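From: Freya Tindall
To: Stirnemon users list
Subject: Re: right wrist drifting after gripper swap

Wayne Naylor wrote:
> Hi all, we changed the right gripper on our Stirnemon last week and now
> the wrist sits a hair off when it comes home. Left side is fine. I re-ran
> the quick zero from the menu and it says OK, but anything it picks up off
> the floor leans a bit to the outside. The log gives me code 1419 every
> time it boots and then clears itself. Is it the gripper, the cable, or do
> I have to do the long calibration again? I'd really like not to do the
> long calibration again.
> Wayne N.

Hi Wayne,

Oh, I feel for you on the long calibration! I've done it twice this year and the second time I forgot to save at the end, so let me try to get you out of it.

First thing, 1419 on our unit has always been the wrist encoder complaining that the value it wakes up with doesn't match the one it went to sleep with. It clears because the controller shrugs and takes the new one. So your quick zero says OK (it's only comparing the joint with itself), and you've still got the offset. Dean Tapley went through this on the old list and his fix was to pull the stored value and type in the one from the sticker under the wrist cover. If your sticker is gone, write to Fairclough with the arm serial and ask for the factory sheet. They were quick with mine.

Before you touch any numbers, though, check the four small screws where the gripper meets the wrist. There's a locating pin in there and it is very easy to get the plate seated against the pin instead of over it. It feels tight! The screws torque up fine! And then everything leans. I did this in July and spent an entire afternoon blaming the software. Take the gripper off, look for a bright little crescent scraped into the plate, and if you find one, that's your problem. Clean up the burr with a fine stone, put it back with the pin lined up, and go around the screws in a cross pattern, a little at a time.

While you have it apart, have a good look at the connector too. The latch on the right side faces in toward the body and you can't really see if it has clicked. I use a dentist's mirror (the cheap kind from the drugstore).
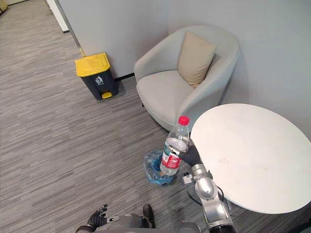 Once it's back together, my usual check is a plain floor pickup, and I like a water bottle for it. Part filled is best, as you get a level for free: have the arm lift the bottle a little way and hold it, then get down and compare the water line with the ridges on the plastic. If the two don't run the same way, you're still leaning. Do it at two different reaches, one close in and one with the arm well out to the side. If it leans the same amount at both, I'd go back to the pin or the stored value. If it gets worse as you reach out, then look further up the arm, and I'm afraid that one may well be the long calibration after all.

Go easy on the grip force while you're testing. A thin bottle squashes, the water line jumps up, and you end up chasing something that isn't there. I drop mine to the lowest setting that will hold and leave it there until I'm done. Also make sure there's nothing the elbow can catch on coming back up. Chair arms and table edges are the ones that get me, and a knock on the elbow will bring 1419 right back.

One more thing, about the order you do it in. Power down at the switch on the base, wait for the fan to stop, and only then unplug the wrist. If you unplug it with the controller still awake it logs 3903, and then the right arm won't enable until you clear the fault by hand from the service page. It isn't serious, it's just annoying, and the manual files it under batteries for some reason.

Tracey Birkett had a printable version of the wrist steps, with the torque values, back when the Futolska adapter plates came out. Tracey, if you're reading, do you still have that? Mine has coffee all over the page with the torque values on it, so I'd love a fresh copy too. And does anyone know if the newer plates have the longer pin? Wayne Oakley told me they do, but the pair I got from Skellon look just like the old ones to me.

Let us know what you find under that gripper, Wayne. My money's on the pin.

Freya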